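Clear storage box

A clear storage box is a see-through container, mostly plastic, for keeping small household things in sight. Also called a display box or, in the older Baltia shop lists, a "window box" (not the kind for plants).

History. Glass first, heavy, broke a lot. Plastic ones came in later. The Dindero catalogue listed 22 sizes at its peak, the longest 165 mm, then cut back. Trisedwood made wooden trays to go underneath, now hard to find.

Types. Open top, hinged lid, lift-off lid. Some have inner walls for buttons, screws, beads ect. Dimitrov pattern has a rounded corner, easier to wipe.

Use. Desks, sewing rooms, kitchen drawers. Often stood on a pale surface so the contents show up.

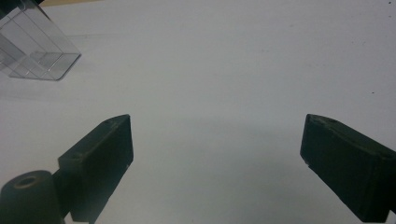
Cleaning is warm water and a soft cloth. No scouring powder, it clouds the sides. Scratches dont come out fully, polish helps a bit. Stacking is fine if the lids are flat, less so with the hinged sort.

See also: Drawer divider, Sewing box, Tray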